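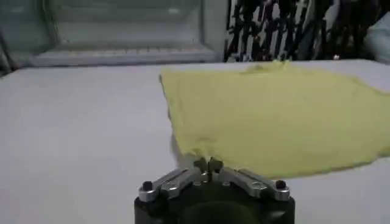 Yellow cloth on the white table.

Mar 8, 2023

I write this in the evening, with the window a little open, although it is still cold in Mistcombe. I want to keep the habit of writing in English every day, and for 6 days I did nothing, so tonight I must write more.

Today I went to see the garden plot for the second time. It is on the hill behind the Curkorwood road, where the bus turns around. I have wanted a piece of ground since I moved here. In my parents' village everybody had one, and as a child I hated it, the weeding most of all. Now I am a grown person and I pay money to be allowed to weed. The rent is 220 for the year and water is included, except in winter when they close the pipe.

The plot is long and narrow. The person before me left it two summers ago, and the grass has taken the lower half. In the upper half there are black currant bushes, very old, and something which I believe is rhubarb. I saw red points coming out of the soil, like small fists. I did not know the word for them, so I looked it up when I came home: crowns. It is a nice word for a thing so dirty.

I dug for one hour. The soil is heavy and it sticks to the spade, and each time I had to clean the spade with a piece of slate. Under the first layer there is yellow clay. I found a spoon, a lot of broken flowerpot, and a piece of blue glass which I put in my pocket. My back is complaining now, but less than I expected. 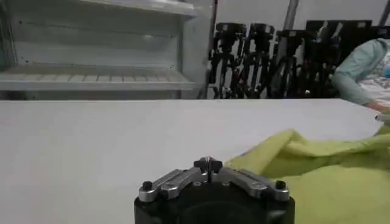
The woman at the next plot told me I must not dig when it is so wet, I only make bricks. She was kind about it. She said to cover the lower half with cardboard and wait, and in fall the grass will be dead. I asked if she is sure, and she laughed and showed me her own beds, which were as dark as coffee. So I will do the cardboard. Declercq, the furniture store by the station, puts the big boxes outside at closing time and people take them. I have to remove the tape first. I should go there tomorrow before the rain comes.

After that I walked down to the seed shop, Pester, because I had a list. I wanted to buy only peas, onions and one kind of lettuce. I came out with peas, onions, two kinds of lettuce, beets, a squash with a picture I could not resist, and a ball of green string. The packet of lettuce says it contains up to 900 seeds. I will eat salad until I am old.

The total was 27, and I was a little ashamed, because last month I wrote on this same page of the notebook that I would be careful with money in March. But string is not a luxury. I repeat this to myself.

At home I put old egg boxes on the windowsill, filled them with compost and planted the first lettuce. The seeds are so light that when I breathed out, many of them left. I think some are now in the carpet. I wrote the names on wooden sticks with a pencil, because my mother always said that ink runs and pencil stays. When I was small I thought she was talking about school.

I called her in the evening to tell her about the clay. She was silent for a moment and then she asked if I have worms. I said yes, many. She said then it is good ground and I should stop worrying. Then she talked for a long time about her knee. 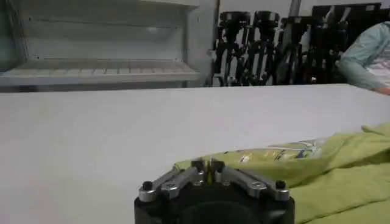 The white table again, more of it this time.

For tomorrow: boxes, then ask about the key of the gate, because mine turns only when I lift it a little. Also look for the word for the tool with three bent teeth. My father had one with a short handle and I do not know how to ask for it in the shop. I tried to describe it with my hand today and the man brought me a fork.

It has started to rain already. The cardboard will be wet if they put it out tonight.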